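4. Washing the Ternix mattress cover

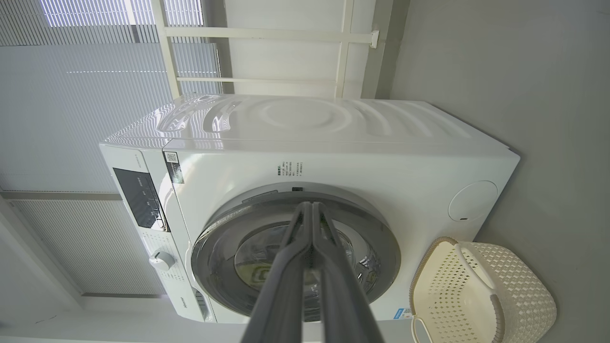 Wash the cover before first use and every 8 weeks after that.

1. Open the zipper all the way and lift the foam core out. Keep the core dry.
2. Close the zipper and turn the cover inside out.
3. Wash on a gentle cycle with mild liquid detergent. Do not use bleach or fabric softener.
4. Spin at low speed.
5. Hang the cover over two lines, out of direct sun, for 12 hours.

Note: The cover may feel tight after its first wash. Start at the foot end and work the core in a little at a time.

Caution: Do not tumble dry. Heat damages the backing.

Replacement covers are listed under Brosturer in the parts section.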